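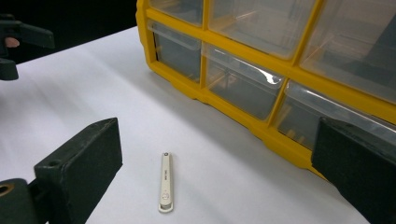 Asif Talpur wrote to us after reading the old version of this page: "You sell me the rules and the labels, but you don't say which rule to start with. We have four people on the grippers and every one of them has a different idea of what a finished pick looks like." He had a point, and we've rewritten most of the page with his letter propped up beside the keyboard. So if you last looked in May, please do read it again, because the order of things has changed quite a bit.

Penero Bench Practice Kit
For teams working with hand-held grippers at a tabletop

The Penero kit is a set of written house rules for small-parts gripper work, together with the cards, labels and log sheets you need to keep to them. It doesn't include a gripper, a table or a drawer unit. Most of the people who write to us have all of those already, and would like everybody on the bench to use them the same way on a Friday afternoon as they did first thing on Monday.

We wrote the first set for our own bench at Gastthorpe, where we sort little plastic parts in and out of clear-fronted drawers all day long, and where (I'll admit it) we argued for weeks over whether you pull the drawer open before you pick up the part or after. Before, is what we settled on. It's rule six now, and you are welcome to change it.

What comes in the box

One rule book, spiral bound so it lies flat, 20 pages
30 task cards, wipe-clean, with room for your own wording
A roll of 100 drawer labels, matte, so they don't throw glare back at a lens
One pad of log sheets
A start-of-shift check card for each gripper
A wall sheet with the short version of the rules

The labels went through several rounds before we were happy. The glossy ones looked lovely and were a nuisance under bright overhead lights, and Buppha Wiriya finally peeled off the whole lot one lunchtime and lined up samples of five different papers for us to squint at. The matte stock we use now is a bit plain, but it comes off a drawer front in one piece, and we like it very much.

The rules, in short

The book explains each of these properly, with room in the margin for your own notes. The wall sheet has them more or less as follows.

1. Look over both grippers before you start. Pads seated, screws snug, nothing rubbing. Worn pads are fine as long as they're worn evenly.
2. Clear the table of everything that isn't on the task card. Cups too.
3. Lay the part down flat, with open table on every side of it, far enough from the drawers that both fingers can come in without knocking anything.
4. Decide which hand does the picking before you move. The other gripper waits off to the side, up clear of the surface.
5. Don't drag a part to the table edge to get hold of it. If it can't be picked where it lies, set it down again and start over.
6. Open the drawer first, then pick.
7. Close on the part slowly, hold for a breath, then lift.
8. Fingers stay on the handles. If you reach in with a bare hand, the run is marked as stopped.
9. A dropped part is a dropped part. Write it down and carry on.
10. Wipe the table between sets, and let it dry before the next part goes down.

Rule three is where we'd tell Asif, and anyone else, to begin. It takes a minute to teach, and a surprising number of the other troubles get smaller once people are leaving themselves enough room. Thin parts are the ones that show it up. A slim stick of plastic lying flat gives the pads very little to close on, and if it has been put down hard against the base of the drawer unit you'll be fishing for it all morning.

Rule nine is the one people grumble over. Please keep it anyway! A log with drops in it is far more use to whoever reads it later than a spotless one, and we have built the sheet so that a drop takes a single tick and no explanation. Stopped runs get their own column.

Using it with your own standards

The kit is good-practice guidance for a bench, written by people who work at one. It is no substitute for the machine safety rules that apply where you are, and if you have powered arms nearby, or anything that moves by itself, your own risk assessment comes first and ours goes in the folder behind it. We've left the first page of the book blank for exactly that – write down who may stop the work, and how, before you fill in anything else.

If you already have a quality system, the log sheets have a space at the top for your document number. Yvonne Bickerstaff keeps the master copies and will send a version without our name on it if your auditors prefer that. Just ask when you order.

Versions

Penero Standard is the box described above, and suits one table and up to four people.

Penero Dornex is the same rule book with a second chapter for paired work, where two people share one table and one set of drawers. It adds a hand-over card and a rule about who has the right of way over the table, which sounds fussy until you've had two grippers heading for the same drawer.

Refill packs hold another 20 task cards or a fresh roll of labels. The log pad is sold by itself as well. You can also print the log from the file we send with your receipt, and plenty of people do.

Getting started

We suggest reading the wall sheet aloud together, once, with the grippers put down. Then have each person do a handful of picks while somebody else reads the card to them. Riku Ishida, who trains new starters for us, likes to swap the reader every few minutes so that everyone hears the rules in more than one voice, and I've come round to his way of doing it. After that, leave the book open on a shelf near the bench for the first week. People look things up if it's close by and they won't if it's in a drawer.

Change whatever doesn't fit. There's a form on the last page for writing down what you changed and when, and if you would care to post us a copy we read every one. The current wording of rule four came from the team at Suwannarat, whose version was clearer than ours by a good long way.

Ordering and questions

Orders received by Fri 26 February go out with the revised rule book. If you bought the earlier one, write to Mayuree Saengthong at the order desk with the number from the back cover, and she'll put the new pages in the post to you at no charge. Label rolls can be returned unopened. Task cards that have been written on can't, though the ink does come off with a damp cloth and a little patience.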